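Pinen arm, notebook
July 9, 2021

Wrist joint first, as it was the thing that stopped me last time. The click was the grub screw on the second pulley. I'd put it in dry and it had backed out far enough to catch the inside of the housing once per turn, so all that business with the bearing was wasted effort (sorry Karim, I know you said check the screw). Threadlock on, left it while I had lunch, and the joint now runs from end to end with no click at all. There's still a bit of slop if you wiggle the jaw sideways by hand. I think it's the printed bracket flexing and I'm going to leave it until the thicker one is done.

Weighed the new jaw with its motor and cable: 253 g. Old one was 447 g, so I'm very pleased with that! The elbow motor used to get too warm to keep a finger on after a long run, and I'm hoping the lighter end sorts it out without me having to buy the next motor up. The El Khatib supply is still on the bench for now. It buzzes. I've put a folded tea towel under it and it buzzes less.

Then fruit. We're still on the same job, pick it up off the cloth and put it in the box, done by hand with the grippers so the arm has something to learn from. I wanted fruit of different sizes because the last set was all mandarins, and the arm learned "mandarin" so well that it went at a tomato with the jaw wide open and shoved it along the table like a snooker ball. So tomatoes are in now as well. They're horrible to grip, by the way – shiny, and they roll off the moment one finger touches before the other. Mandarins are much kinder, the skin gives you something to hold on to. 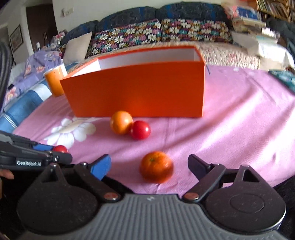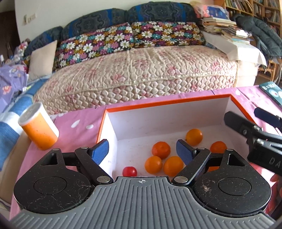

Views from the gripper cameras, fruit and box on the pink cloth. In the second one the box has mandarins and a cherry tomato in it.

We got 65 usable runs out of it, and I threw away the ones where I'd dropped something and then said a word and picked it up with my hand. Nour Azar went through them with me over the phone in the evening and she's stricter than I am. Her points, so I don't lose them:

I come in too fast. The fruit is in the middle of the view and then suddenly it's huge and blurry, and there's hardly anything in between for the arm to copy. Slow down for the last hand's width.

I close the jaw before I've stopped moving. It works for me because I can feel it, but the arm can't feel anything.

Turn the box between runs. I do turn it, but always the same way (I went back and looked, she's right, annoyingly).

She also asked about the pads on the wheels of the linkage picking up lint. The round black ones do get fluffy. I can't see that it matters for the recordings but I'll go over them with a bit of tape before the next lot, it takes a second.

Training: started it on the Drorby machine just before tea with the batch size turned down to what fits. First go fell over straight away, because I'd renamed a folder and the loader was looking for the old name. Second go fine. Stopped it at 600 steps to have a look, and the loss was still coming down nicely with no sign of levelling off, so I set it off again and went and did the washing up. Will leave it overnight with the door open, that cupboard gets stuffy.

Tried the half-baked version on the arm anyway, couldn't resist. It goes to the fruit! It goes to the right side of the fruit, every time, and shuts the jaw on nothing. Always the right. That smells like the camera mount to me more than the training – I took the mount off to get at the pulley and I don't remember lining it up when it went back on. Check this before anything else, and don't let me start fiddling with the training until it's done.

For next time
- line up the camera mount, then mark it with a paint pen
- thicker wrist bracket, print it standing up
- ask Karim Nassar if he still has the short Burkmont cable, mine is pulling at full reach
- more tomatoes in the set, and something long. A small courgette?
- eat the mandarins, they're getting soft

Recent entries
Wrist joint clicking, bearing or not?
New jaw, first print
Elbow motor running hot
Pinen arm: parts so far
Why the arm only likes mandarins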